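Woturora Residence Association - Residents' Forum
Housekeeping and Laundry > Clothing left on beds at linen change

thaworth
Housekeeping Coordinator
Posted 8th May

Residents are reminded that the linen service under the Sativari contract strips beds in Block 11 in the morning. Staff are instructed to skip any bed with personal items on it. At the last change, 153 beds out of 210 were completed. The remainder were skipped, in most cases for clothing.

Dark clothing in pale bedding is a particular difficulty. A navy item lifted off a beige duvet is easily noticed, but the same item under the duvet goes into the bag and from there to the laundry in Trikiscombe.

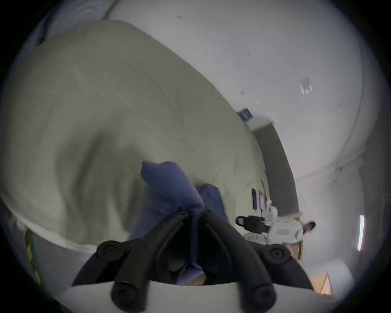 What should a resident do if clothing has gone out with the linen?

Report it at the front desk the same day with your room number and a short description of the item. The desk forwards the report to Trikiscombe, and recovered items come back with the next delivery.

Please clear beds completely before going out on a change day.

Tracey Haworth

rkoivisto
Resident

I accept the need for the rule, but I do not agree with how it is applied. My bed was skipped on account of one T-shirt. A member of staff could have placed it on the chair. The residence charges for this service whether or not the bed is changed.

ifogh
Floor Representative

With respect to the previous poster, staff were permitted to move clothing until last September. The practice was withdrawn after a claim for a watch that had been wrapped in a sweater. I would not support going back to it.

rkoivisto
Resident

A watch is not a T-shirt. The rule could distinguish between clothing and valuables.

ifogh
Floor Representative

It could, but a person standing at the bed has no means of knowing what is inside a bundle until it has been unfolded, and that is the step the staff should be spared.

zlysenko
Resident

I should like to describe the arrangement I have used since moving to the second floor, in case it is of use to others. The bed is the only large flat surface in most of our rooms, and it is unrealistic to expect that nothing will be put down on it. Phones are charged there, clothes are sorted there, and a shelf behind the headboard fills up quickly.

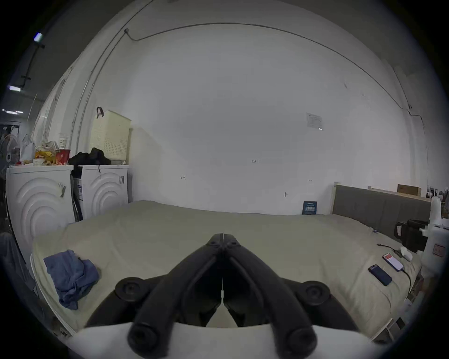 I therefore keep one lidded box under the desk and empty the bed into it on the evening before a change. Chargers go in first, then anything small, then clothing on top. It takes a few minutes. I have not been skipped since I started, although I did once send a pillowcase of my own to Trikiscombe and have not seen it again.

lsimek
Resident

Could the association supply such boxes? The Zheng ones sold at the corner shop are too tall for the space under the desk.

thaworth
Housekeeping Coordinator

Boxes are not in the current budget. Ms. Šimek is welcome to submit the request in writing (reference 1496, room equipment) and it will be considered with the others.

On Ms. Koivisto's point, the rule stands for the present. A resident whose bed is skipped may collect a clean set from the linen room and change the bed personally - the used set should be returned in the same bag, tied.

rkoivisto
Resident

The linen room was locked when I went down at lunch. Please post the hours.

thaworth
Housekeeping Coordinator

The hours will be added to the notice by the elevator.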